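Home Issues Working papers Authors Contact
Search this journal Enter keyword or author Go
September — Lutz Diekmann and Sem Van Rooij

4. What councils say when they have not yet decided

The statements collected from Tadanham and Mesard share a vocabulary so small that a patient reader could learn it over lunch. Of the 272 public notices in our set, 121 used some form of the word "monitoring". Only 16 told the reader what was being monitored, and in several of those the answer was "events".

We coded each notice for three things: whether it named a decision, whether it named the person who would make it, and whether it gave a time by which it would be made. The scheme was borrowed from Mkhize's work on flood warnings, where a missing time can leave people standing in water. In our case it mostly left them standing outside a locked car park, wondering about the summer fair.

Tadanham's notices grew longer as the fair drew closer. Early ones ran to a single paragraph and said the fair was going ahead. Later ones ran to a page, and said it was going ahead subject to arrangements. Stallholders we interviewed had learned to read length as a bad sign. One cheese seller told us she stopped ordering stock at the second subheading.
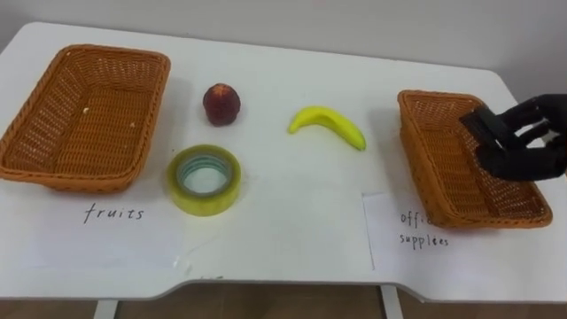 Figure 3. Table with an empty woven basket and a handwritten sign reading "fruits".

Mesard took the other road and said very little. Its press office issued a notice at nine in the morning, withdrew it before noon and put it back, with one comma moved, at four. We coded these as three separate notices, after a longer argument than the comma deserved. Readers in Mesard nonetheless rated their council as the clearer of the two, and 92 of those who answered our survey could repeat the main point without help. The main point was that there would be a further notice.

Length alone does not explain the gap. Mesard's notices carried a name and a telephone number, and the telephone was answered. Tadanham's were signed by "the events team", which shared an inbox with parking permits. When we wrote to it asking for comment, we were sent a permit form — a very clear one, with a deadline on it.

The Hosalero notices are treated separately in Section 5, as they were issued after the parade had set off.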